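**Equipment planner wanted, robotics team, Katside (part-time, fixed term)**

Posted June 28, 2023

We're getting ready to buy more arms, and we would love someone to help us do it well.

Our group at Katside teaches small robot arms to do kitchen chores: picking up a pitcher, moving a pan, opening a door by its handle. The work has grown faster than our shopping habits. Right now our budget is a spreadsheet with 51 rows, half of them spare servos, and the person who started it has gone back to writing control code (happily, we should add). We have funding for the next round and a real chance to plan it properly this time!

**What you'd be doing**

- Building the equipment budget for the second half of the year, from arms and power supplies down to cable ties
- Getting quotes from Plasby and Medberg and comparing them on lead time, spares and repair terms as well as price
- Working out how many spare servos we should keep on the shelf. We burn through grippers faster than elbows and have never written down how much faster
- Planning a second play kitchen station at our Gilbert site: floor space, outlets, carpet or no carpet, where the cables go
- Sitting in on sessions now and then, so that you know what the parts on your list really go through

Our last order came to $2372 and arrived in four boxes over five weeks, with the brackets last. You'll have a free hand to fix that.

**Who we'd like to hear from**

You've bought equipment for a lab, a workshop, a school or a small factory, and you like a tidy parts list. You can read a data sheet, or you're willing to learn with us. You don't need to program. If you've ever talked a supplier into selling brackets one at a time, please tell us the story in your application.

**Hours and start**

Around 30 hours a month, mostly on your own schedule, starting in August. One visit a week to Katside is expected, and we pay travel to Gilbert. The first contract runs through the end of the year and we hope to extend it.

**How to apply**

Send a resume and up to 200 words on a purchase you planned that went well, or one that didn't and what you changed afterward. Put "Equipment planner" in the subject line. We read applications as they come in and will write back to everyone.

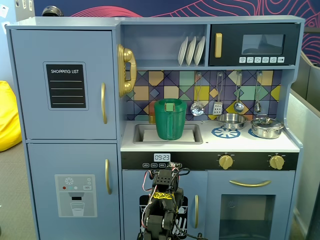
*One of our arms at the play kitchen, with the pitcher in the sink and the pan and pot on the burners.*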